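Minik hammer set — README

Club data from the two-arm cell, spring build. Task is nails into a pine block. Started in April, still adding.

What's in it
50 episodes total, 30 with the nail already started, rest from flat. Both arms logged, joint positions plus gripper state. Wrist cameras plus the fixed one.
Folders are named by session. Don't rename them, the loader (Drelis) reads the folder name.

Reset between runs: hammer on the left, three nails beside it, block in the middle lengthwise. Desk stuff stays in as clutter — stapler, pens, pen holder.
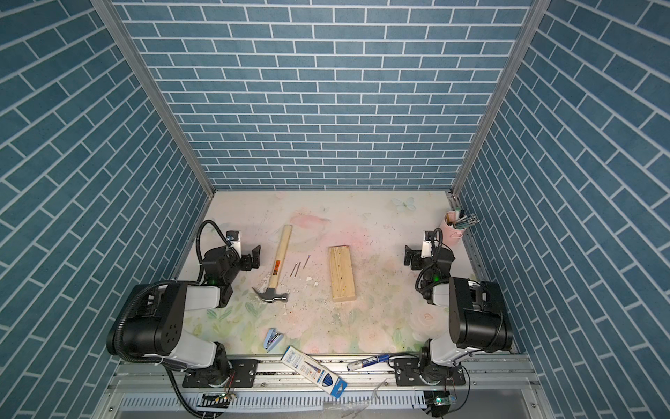

Swap the block when the top gets too chewed up. Brush off the chips at the end of a session, not between runs, we want the mess in the data.

Known problems
- 6 episodes have the wrist cams out of sync, listed in bad.txt
- left gripper slips on the handle sometimes, kept those, marked as fail
- Hollel branch uses the old joint order. dont mix them
- success labels done by hand, one pass only, so expect a few wrong

Splits: none yet. Make your own and write down wich episodes you held out.

Club use and class projects fine. Ask on the club list before posting it anywhere else.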